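Saturday, March 18, 2023

Bench log, put-away chores. Guvine build 11 on the arm, walls on the table, lights as they were. Qistina Tarigan had the key this morning so I got in early, and I'm writing this before I forget the good parts!

Task on the board: green block, wooden bowl.

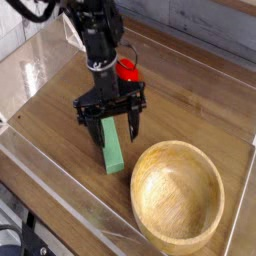
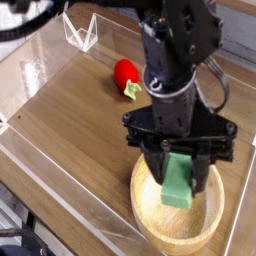
The question I keep getting from my family is when one of these will clear the kitchen counter, and I'm more hopeful than I was in the winter. Putting things away is most of what I do at home in the evening (cups, mail, somebody's socks) and nearly all of it is the same motion: find the thing, get a finger on each side of it, carry it to where it lives, let go. A foam block held upright over the rim of a bowl, with a dark finger on each side, is a very easy version of that. Foam forgives you. You can pinch it too hard and come in a little crooked and it doesn't mind. A wine glass minds. But the motion is the same one, and I love watching it.

Things I want to get to, in no order:

Clutter. The red strawberry toy stays on the table from now on. A real counter always has something on it that isn't part of the job, and I want the arm to be told "green" and leave the red alone. Next step is to put the toy right up against the block, touching. I expect trouble.

Bowl position. Please move the bowl between runs, everyone. If it always sits by the front wall we're only teaching it where the front wall is. Try the back left, try the middle. Tip it over once and see what the arm makes of that.

Step limit. Set to 295 now. Qistina thinks that's generous, I think it's fair for a slow approach. Leaving it until Monday.

Shop floor side. Flemska sent their list of sorting jobs and I read it with a lot of interest. Two of the jobs are pretty close to the bowl task - small parts into an open bin, no stacking, no lids. I'd say yes to those today with a person nearby. The others need the part to go in a certain way up, and we aren't there. Wrote back to Teixeira to ask whether their bins have sloped sides, still waiting.

Household side. Laundry no, dishes no, toys into a box - I really think so, and soon. That's a chore! Parents would pay for that one alone.

For next session: 32 runs with the toy touching the block, then the same again with the Jirnico pads if they arrive. Somebody wipe down the walls before then. Spare fuses are in the second drawer, under the tape.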